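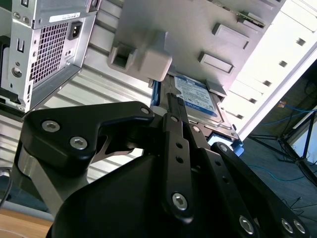
Dinesh Herath asked that the minutes open with his objection to keeping the only full copy of the newspaper scans in one building. He said he had raised it in August and it had not been written down. It is written down now.

ZENDVILLE NEWSPAPER ARCHIVE
Minutes of the regular meeting
Held in the reading room, Zendville Public Library

The meeting was called to order at 6:30 p.m. by the chair. The agenda was accepted with one change, moving the storage item ahead of the scanning report so that the library's systems manager could leave early.

Minutes of the last meeting

Corrections: the entry on the Tolentino collection should read "on loan," not "donated." The Tolentino family has not signed anything yet. Mr. Herath's comment on copies was left out and is covered above. The minutes were approved as corrected.

Storage and copies

The systems manager went over where the scans are kept. The full-size page images are on hard drives at the library. The smaller reading copies are on the website and are also held by the company that hosts it. If the library drives were lost, the reading copies would still be there, but they are not good enough to print from or to run through text recognition again.

Mr. Herath said that the reading copies were made as a convenience and should not be talked about as a backup. He asked what would happen after a burst pipe. The systems manager said that anything not copied elsewhere would have to be scanned again, and that some of the bound volumes are now too brittle to go back on the scanner. The 1930s volumes are the worst of these.

There was a long discussion of where a second copy could live. The county records office has a locked room with climate control and has said it would take a small box of drives at no charge, provided someone from the archive comes to check them twice a year. The high school was also suggested. Several members felt the school was too close to the library, being on the same side of the river and on the same low ground.

Online storage was discussed. The chair had asked for a price and thought it fair for the first year, but was worried about what happens in a year when grant money does not come in. It was agreed to look at this again when next year's budget is drawn up.

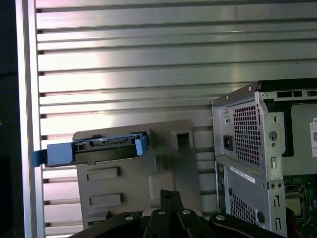

Hard drive in a light blue caddy, seated in a gray plastic bracket.

A member asked how long a drive can sit on a shelf before it goes bad. The systems manager would not give a number. She said drives on a shelf should be plugged in and read from time to time, and that a copy should be replaced before there is any sign of trouble with it. She would like each drive to have a paper label with the years it covers and the date it was last read. At present the labels say things like "papers new" and "papers new 2."

Motion: to make a second full copy of the page images and place it with the county records office. Moved by Mr. Herath, seconded from the floor. Carried, with one abstention.

The member who abstained asked that the reason be noted. She supports a second copy but wanted to see the records office agreement in writing first.

The systems manager left at 7:15 p.m.

Scanning report

The Zendville Clarer is finished through the end of 1,604 issues, which takes the run up to the year the paper changed hands. The page order in one of the early volumes is wrong because the volume was bound out of order. The scans follow the binding. A note to readers will be put on the first page of that volume on the website.

Pages still to be checked by eye stand at 117. Most of these are classified pages with very small type. The text recognition reads the lowercase "e" as "c" in much of the older type, so a search for a family name with an "e" in it will often miss. The chair said she had searched for her own grandmother and found her only under a misspelling.

Readers have sent in more than 600 corrections through the website form since spring. The form works, but the corrections go to one email inbox and have to be entered by hand. The members who do the entering asked for a simpler way. The Zondness indexing program has a screen for this and the archive already has a license for it. It was agreed to try it on one year of the paper and see how it goes.

Tolentino collection

The collection is mostly loose issues of the weekly from the 1950s, along with some handbills and a few advertising proofs. The issues fill gaps in the library's own set. The family would like them back when scanning is done and would also like a printed book of the front pages for a reunion. The chair has told them that a book is possible but that the printing would be at their cost.

There was a question about rights. The weekly closed without selling its name, and the last publisher's heirs have not been found. Mr. Herath will write to the county clerk and ask whether any transfer was ever filed. Until there is an answer, the issues will be scanned but not put on the website.

Reading room

The microfilm reader by the window has a sticking focus knob. The repair shop has been called. The other reader can be booked at the front desk in one-hour blocks. A patron complained that the bookings are not being kept to, and desk staff have been asked to write the end time on the sheet as well as the start.

The large-print guide to searching the archive is out of stock. More copies will be run off once the page on search terms has been rewritten to cover the misread letters.

Actions

Chair: get the records office agreement in writing and send it around before the drives are delivered.
Systems manager: make the second copy; relabel the drives.
Mr. Herath: letter to the county clerk about the weekly.
Scanning group: reader note for the misbound volume; trial of the Zondness correction screen.
Front desk: booking sheet.

Other business

A teacher has asked to bring a class in to look up the flood in the old papers. Agreed, morning visits only.

The meeting closed at 8:05 p.m.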